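Reading the census in Luke: Glykeria Stefanou on registration, oaths and small places

28 August 2019

Glykeria Stefanou has spent most of her working life on a single subject, the enrolment of provincial households in the early Roman period, and has arrived at Luke 2 by what she calls the back door. Her new study, published by Granomard, treats the nativity census as a problem in administrative language before it treats it as a problem in dating.

"The dating question has been done," she says. "Quirinius, Herod, the gap between them. I give it 19 pages because a reader will expect it, and then I leave it. I have no new evidence and neither has anyone else."

What interests her is the verb. Luke writes that everyone went to be registered, and the Greek term has a fairly narrow use in surviving papyri. It covers a declaration made before an official, usually with names, ages and property, and in many cases closed by an oath. English versions have moved between "taxed", "enrolled" and "registered", and Stefanou argues that each choice has tilted the sermon that follows.

"If you say taxed, the preacher talks about money. If you say registered, he talks about paperwork, and the congregation smiles. The declaration was a spoken act of submission as well as a form. People gave an account of themselves to a power they had not chosen."

Power and consent

The middle chapters set the census beside older material, chiefly David's numbering of the people in 2 Samuel 24 and its retelling in 1 Chronicles 21. The two accounts differ on who prompted the count: in Samuel it is the Lord's anger, in Chronicles it is Satan. Stefanou does not try to reconcile them. She notes that both agree on the king's guilt, and that both have Joab, hardly a man of tender conscience, object to the order.

"Joab is the civil servant who asks why. He carries it out anyway. I think Luke's first hearers knew that story, and would have heard a count ordered from above with some unease."

She is careful about how far this goes. Luke never condemns the decree, and Joseph obeys it without comment. Readings that turn the holy family into tax rebels, she says, "have to be brought in from outside". She is equally unpersuaded by the view that Luke wished to show Christians as model subjects. In her account the evangelist leaves the decree standing and lets the narrative pass underneath it.

The manger receives 8 pages and the shepherds rather more. Stefanou points out that the angel's announcement borrows words found in imperial inscriptions, "good news" and "saviour" among them, and delivers them to people in a field at night. She declines to call this satire.

"Satire needs a target who might hear. I would say the titles have been moved. They are used correctly, of a different person."

From lecture to book

The study began as a set of Advent talks at the Ziltinside reading group, given over one December to an audience of clergy and lay readers. The first draft ran to 500 pages in typescript. The published text stops at 400, with the papyrological appendix removed and the footnotes cut hard.

"I lost a good deal on oath formulas," she says. "The editor was right. A lay reader wants two examples, clearly translated, and the means of finding the others."

She writes in the mornings and does her translations by hand before typing them. She keeps no concordance open during a first pass, on the grounds that it encourages her to find parallels too early.
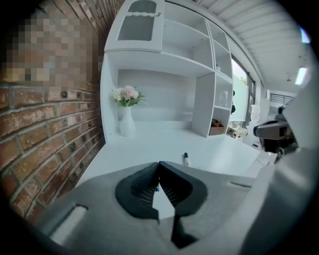 What comes next

A shorter companion for parish use is in preparation with the Sonduvau press, arranged by passage and without Greek. Stefanou is also working on Acts 5, where Gamaliel mentions Judas the Galilean, who rose up "in the days of the census". She regards the verse as the neglected half of the evidence.

"Luke knows there was an uprising over a registration. He puts it in the mouth of a Pharisee, in a speech advising restraint. So when he writes of Joseph going quietly up to Bethlehem, he is aware that others did not go quietly. I would like to know what he expected us to do with that."

Asked whether the work has altered how she hears the passage read in church, she takes some time to answer.

"I listen for the verb," she says. "Then I listen to the rest of it like everybody else."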